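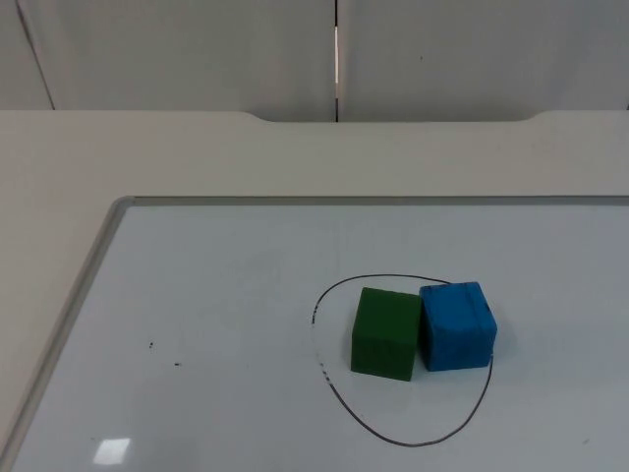 Figure 1. Work surface of the Pevero cell with the green and blue cubes inside the marker loop.

Setting up and maintaining the Pevero cell
Project report, Plindum workshop course, submitted 11th November

1. What we were asked to do

The cell has two arms, a fixed camera and a wrist camera. The task is simple: both cubes have to end up inside a loop drawn on a whiteboard. Our job was to keep the cell in a state where that could be repeated, and to write down what the upkeep involved. The handover notes from March say the cell "needs no routine attention". We don't agree.

2. The board

The whiteboard lies flat on the table and nothing clamps it. The Harnitz mounting guide treats the table as the reference and ignores anything placed on top, so a board that has been nudged is wrong for every saved position while the software reports no fault. We now check the top rail of its frame against the fixed camera view before each session. It takes 90 seconds. We would still prefer two screws. 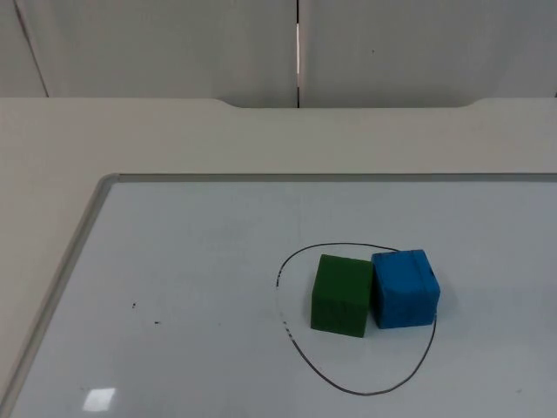 Figure 2. Both cubes in the loop. The line is faded and broken on the left.

The loop is the other weak point. It is drawn by hand in ordinary marker, and the left side has gaps. We were told this makes no difference to the result. Perhaps so, but we found no test that shows it, and the 960 logged runs we inherited don't record when the line was last redrawn. Our rule is to redraw the whole loop or leave it alone, and to log which.

3. Start positions

The start layout puts one cube on either side of the loop.

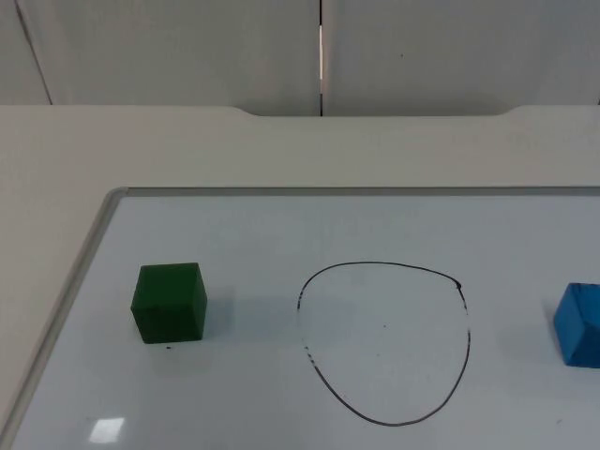
We checked the layout by eye for the first 15 runs and then stopped trusting ourselves. A paper template is dull to use but it settles arguments. The same goes for lighting: the ceiling lights reflect off the glossy surface, and the De Bruijn calibration sheet has no entry for glare at all.

4. The wrist camera

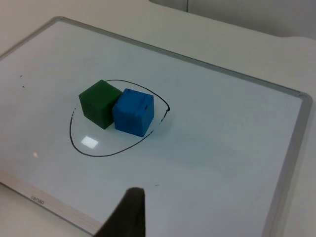 Figure 3. Wrist camera view, with the gripper finger at the bottom and a bright reflection inside the loop.

We check that the finger comes in near the middle of the bottom edge. If it doesn't, the bracket gets retightened before anything else is touched. Recalibrating in software first, as the notes suggest, only hides a loose bracket.

5. Open points

Fixing the board to the table has been requested and not yet approved. We also can't say how often the fingers should be replaced. The notes give no interval, and our five sessions were too few to propose one.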